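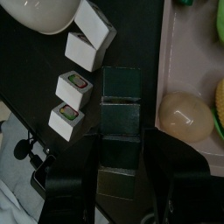

A reader wrote in to ask whether it's madness to clear a loan early when there's no rainy day money behind it. Fair question, we get it a lot, so it goes first.

Should I pay off the loan or save first?
Bit of both. Get one month of basics put by – rent, food, bus fare – then throw the rest at the loan. With nothing saved, the first broken boiler goes straight on a card and you're back where you started.

What counts as "basics"?
Things you'd still pay if the wages stopped. Not the gym. Not the telly package. Council tax yes.

Is the Undon budget sheet still free?
Yes. 3 tabs now: money in, money out, debts. The old one-page version has gone, please stop asking for it.

My sheet says I'm 214 short every month. Now what?
Check the yearly stuff first. Car insurance and the MOT often get typed in as monthly by mistake. If it's still 214 after that, its a real gap and you need to cut something or ring the lender. Ring before you miss a payment, not after.

Card or loan first?
Highest rate first. Usually the card. Keep up the minimum on everything else.

Can I put the Wetis joint pot in the sheet?
Only your half. If both of you put the whole lot in, you've got money that doesn't exist.

I'm paid every four weeks, not monthly. Help?
Budget on 12 pay days and treat the 13th as spare. Don't spend it in advance, everyone does.

How much should I put away?
Whatever you won't have to take back out. 20 a month that stays put beats a big number in January and nothing by March.

Do you give advice on shares or pensions?
No. General budgeting only. For pensions you want somebody qualified.

Where are the Ulloa evening sessions now?
Moved to the Troma building, upstairs room. Bring a payslip and teh last bank statement if you can. Doors shut at 7pm.

How long till I get a reply?
Up to 14 days. Longer in January – everybody opens their post at once.

14 comments
Shares 20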